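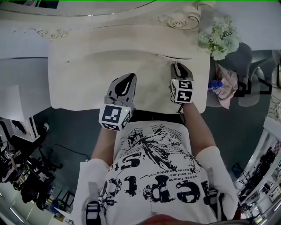 Anyone who has spent a season in the stands of a small hockey rink knows how much of the game depends on being able to tell one skater from another, and how often the name on the back of a sweater lets you down just when you want it. In the earlier sections we treated the name bar as if the spectator met it straight on, upright and at a sensible distance. Most real viewing is kinder to some kinds of print than to others. A white T-shirt with a black distressed print, seen from above and upside down, makes the point well enough (Figure 1): the large letters across the lower front, "eptc", can still be picked out with a little patience, while the small lines of type between the larger marks ask a good deal more of the reader, and even read closely they give only scraps such as "fier de podotion". A hockey sweater is a simpler piece of printing than that, of course, but it shares the basic difficulty. It carries big shapes and small shapes on the same cloth, the cloth moves with the body, and the person trying to read it has very little say in where the body is pointing.

We were curious how much this matters to the people who pay for a seat, and so we spent the month of November at the two rinks used by the Daltoda league, Mirnine and Gebremichael. Both are friendly, drafty old buildings with steep seating along one side, and at Mirnine the back bench is 12 rows up, which puts you nearly over the near boards when the play comes your way. We watched 14 games between them. At each game we asked spectators who had agreed to help us to write down the name of the last skater to touch the puck whenever a whistle blew, along with a mark for how they knew. They could say that they had read the name, read the number, or recognized the player by some other means, such as a stride, a helmet or a habit of tapping the ice. In all, 84 spectators handed in a usable card, and we are grateful to every one of them, particularly those who kept writing through an overtime period with their gloves off.

The first thing to say is that the number did most of the work, and we doubt any regular fan will be startled by that. What interested us more was the point at which people gave up on the name. Spectators in the lower rows went on reading names quite happily as long as the skater was moving across their view. Higher up, the same people (we asked them to trade seats at the second intermission) tended to turn to the number first and then look for the name in the printed program, even when the name was facing them. Several told us they had stopped trying to read names years ago and had simply never taken it up again, so some of what we measured is surely habit, and our cards cannot separate the habit from the eyesight.

Lettering made a difference too, though we would not want to lean on it very hard. The Trollbridge club wears a name bar with tall, plain capitals and generous gaps between them, and its players were named from the bar more readily than anyone else's. The club also has a settled roster with only nine skaters' names that run past six letters, and long names have to be squeezed to fit, so a kinder roster may be flattering the typeface. Two visiting clubs used a slanted letter with a thin outline in a second color. It looked very handsome in the warmup and rather less so from the top bench, where the outline and the letter seemed to run together for a good many of our readers.

Falls and pileups deserve a word of their own. When a skater is bent over at the boards or stretched out on the ice, the lettering is tilted or turned fully over for anyone seated above, and it is folded besides. We had expected these moments to produce mostly blank cards. They produced a fair number of confident wrong answers instead, very often the name of a teammate whose number shared a digit with the right one. A 6 and a 9 are the obvious pair, and they turned up as expected, but mix-ups between 18 and 81 came along nearly as often at both rinks. We return to these pairs in the next section, where the wrong answers are sorted by seating row and by the direction the skater was facing at the whistle.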